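Café da manhã de bairro, edição de março — o que ficou combinado

Correndo aqui pra fechar o boletim antes do fim da tarde, então vai meio telegráfico. Desculpem.

Primeiro: a troca de mudas mudou de lugar. Sai do pátio da Landwood, vai para o salão dos fundos da rua Bedmont, entrada pelo portão lateral. Mesmo horário, nove e meia. Quem já tinha avisado os vizinhos, avise de novo por favor. Na última vez teve gente batendo no portão errado até as onze.

Manjericão, hortelã, alecrim, tem de sobra. Falta tomate cereja e falta MUITO pimenta. A Nanami Kubo pediu também sementes de quiabo, de qualquer tipo, ela guarda em envelope e distribui em setembro. Terra quem quiser leva a sua, a gente comprou 80 litros e vai embora rapido.

Segundo: a lista de ônibus para a visita ao viveiro Strickland. Saída às sete. Já são 31 nomes e o ônibus leva 44, contando o motorista. Valor por pessoa 113 reais, almoço incluso, sobremesa não. Pagamento com o Toshio Iwasaki até o sábado anterior. Criança até 5 anos não paga mas precisa estar na lista! Levar chapéu, a parte das orquídeas é coberta e o resto é sol na cabeça.

Quem foi ano passado lembra da ladeira. Tem um caminho mais plano pelo lado do lago, o Yuto Sakai conhece e vai acompanhar quem preferir.

Terceiro, a biblioteca de jardinagem. Chegou a doação do senhor Takeda, quatro caixas, muita coisa sobre poda e um manual de enxertia de cítricos que eu já peguei emprestado, devolvo na semana que vem, prometo. O catálogo está com 312 títulos agora. Quem estiver com livro desde o Natal (vocês sabem quem são), é só deixar na caixa azul da entrada, sem multa, sem pergunta.

Sobre o pulgão nas roseiras da praça: o Hideaki Ueda passou calda de sabão neutro duas vezes e quer esperar mais uns dias antes de tentar outra coisa. Não joguem nada por conta própria, ano passado queimaram as folhas todas. Se virem joaninha, deixem quieta.

E o café. Continua depois da troca de mudas, no mesmo salão. Café, chá de erva cidreira e bolo de fubá, mais o que cada um trouxer. Faltou pão da outra vez, então quem vier de mão vazia pode passar na padaria Hotow no caminho, abre cedo. 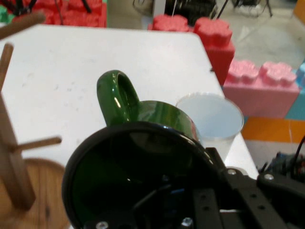

Caneca verde e copo de plástico, na mesa branca.

Tragam caneca de casa, quem puder. Copo descartável acaba sempre no meio da manhã e depois é aquele monte de lixo.

Ah, a chave do depósito de ferramentas sumiu outra vez. Se estiver no bolso de alguém, é a de chaveiro vermelho. Próximo boletim sai em abril, recados até dia vinte e cinco na caixinha da portaria ou direto comigo.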